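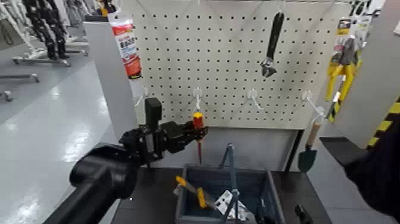 Endside College, Department of Product and Interior Design

Second-Year Studio Report, May 2026
Hanging Things Up: The Mandcombe Tool Wall

Our assignment was to improve storage in a shared workroom on a budget of $500. We picked the tool corner at Mandcombe Hall, where the existing system was a drawer. Everything went into the drawer. Getting things back out was considered advanced coursework.

We replaced it with a white pegboard, plastic hooks and a gray table underneath. A blue tote basket with a tall handle sits on the table for whatever is in transit between the wall and somebody's project. In practice the basket is the new drawer, only smaller and easier to carry.

Layout

Our first layout, in April, sorted tools by trade. This fell apart over the garden trowel, which belongs to no trade we teach and which every group has used for plaster. It now has the hook on the right. The adjustable wrench went up high near the middle, and the tools still in their store packaging hang toward the sides. We meant to unwrap those. The cards turned out to hang very well on their own, and so they stayed.

Findings

We kept a sign-out sheet for 3 weeks and logged 27 loans. The screwdriver with the red and yellow handle was the clear favorite. Empty hooks worried us until we noticed that an empty hook at least tells you something is missing, a service the drawer never offered.

Next time we would paint outlines behind the tools and buy a second screwdriver.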